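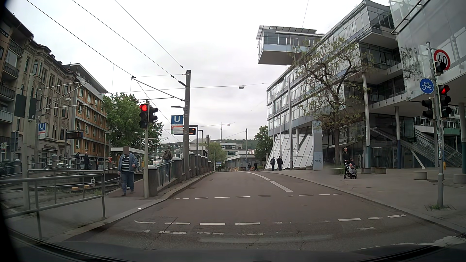

Encore un copilote fait maison qui prétend lire les feux rouges mieux que moi, nous a écrit un abonné de notre lettre d'août, en demandant qui paierait la tôle froissée. La question est bonne et l'atelier partagé Ena n'y répondra pas par une démonstration de salon.

Mardi 10 décembre 2024 - L'atelier Ena présente Lanero, un boîtier d'aide à la conduite monté sur ses établis, et publie en même temps la liste de ce qu'il ne sait pas faire. Lanero ne freine pas. Il ne tourne pas le volant. Il regarde la route, repère les feux tricolores et les feux stop des véhicules qui précèdent, puis émet un signal sonore. Le mot « autonome » ne figure nulle part dans sa notice et nous prions les rédactions de ne pas l'ajouter.

Le projet est parti d'un agacement. La carte Fletaron, sur laquelle il repose, est livrée avec un programme de reconnaissance dont la documentation promet beaucoup et montre surtout des carrefours déserts. En ville, il faut compter avec plusieurs signaux pour un même carrefour, des têtes éteintes ou tournées vers une autre voie, des mâts qui se superposent aux arbres et des panneaux à demi masqués. Lors des premiers essais, le boîtier sonnait pour le feu du voisin.

Il a fallu 6 versions du support imprimé et une réécriture complète du tri des signaux avant d'obtenir un résultat que nous acceptons de montrer. Le matériel coûte 60 euros, hors alimentation. Le jeu d'évaluation compte près de 800 vues de rue, annotées à la main dans l'atelier.
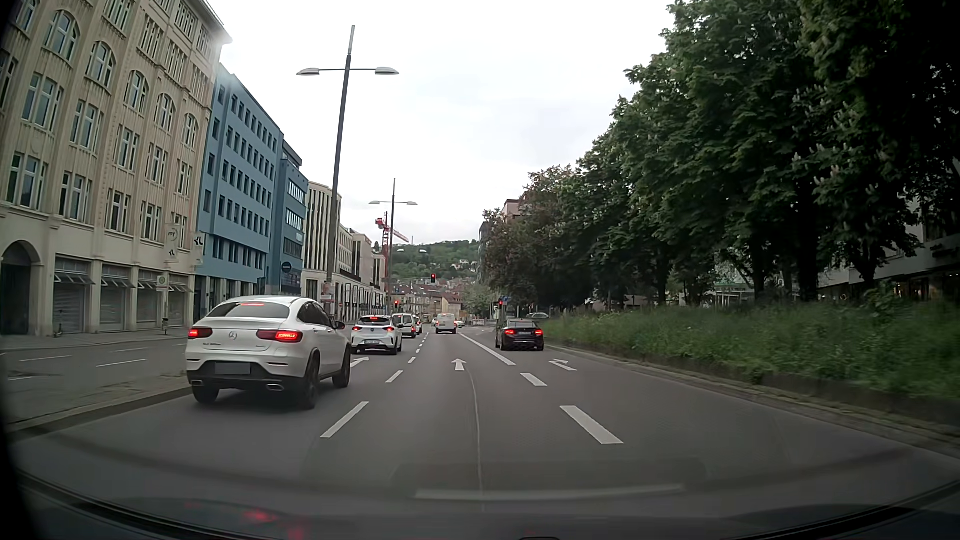
Les feux stop posent une autre difficulté. Une file arrêtée offre beaucoup de rouge à la fois, et le programme d'origine prenait volontiers un troisième feu stop, placé haut, pour un signal lointain. La version actuelle compare la position de chaque point lumineux d'une vue à l'autre avant de se prononcer. Elle se trompe moins souvent, au prix d'un retard à l'alerte que nous jugeons encore trop long.

Nous n'annonçons donc aucun taux de réussite. Un pourcentage calculé sur nos propres trajets, choisis par nous, ne vaudrait pas grand-chose. La nuit n'a pas été évaluée, la neige non plus, et le reflet du pare-brise reste un problème ouvert.

Les plans du support, le programme de tri et le journal des erreurs sont consultables à l'atelier Ena, salle Pinto, sur simple demande. Le journal occupe 40 pages et nous conseillons de commencer par lui. Lanero n'est pas à vendre. Toute personne qui le reproduit reste seule responsable de sa conduite - et doit garder les yeux sur la route.

Contact presse : atelier Ena, salle Pinto, aux heures d'ouverture.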